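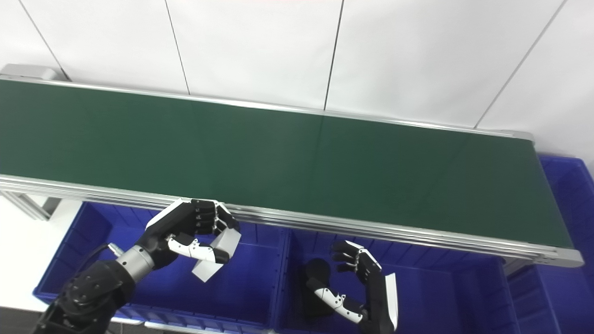

Looking After Small Workshop Machines

13 Sep 2019

Most of the trouble with light workshop equipment comes from dust, old oil and loose bolts. A short cleaning session at the end of the week takes care of a good part of it.

Switch off and unplug first. Then go over everything with a soft brush before you use any liquid. Wiping dry dust with a wet rag only pushes it into the corners.

Rubber and plastic surfaces
Warm water with a few drops of dish soap is enough. Wring the cloth out well. Keep mineral spirits and gasoline away from rubber, which swells and goes soft. For glue spots, use a plastic scraper held flat.

Aluminum
Grooves in aluminum profiles collect chips and sawdust. An old toothbrush works, or a wooden skewer with a scrap of cloth wrapped over the tip. Do not use oven cleaner or anything else with lye in it. It leaves dark stains that will not polish out.

Bearings
Sealed bearings need no oil. If one grinds or squeaks, replace it. Open bearings get a drop of light machine oil, and the extra is wiped off.

Bolts and feet
Check the feet with a level. On an uneven floor, adjust one foot at a time and check again. Tighten frame bolts by hand with a short wrench. Paint marker across the bolt head and the frame will show you later if anything has moved.

Storage bins
Empty them completely now and then. Label the front, not the lid, because lids get swapped. Put heavy hardware in the bottom row. We keep no more than 12 bins to a rack in the Sendesdale shop, and screws left over after 4 months go into one mixed bin by the door.

Rags with oil or finish on them should be hung flat outside until dry, never left in a pile.

See also: Sharpening Chisels, Removing Rust from Hand Tools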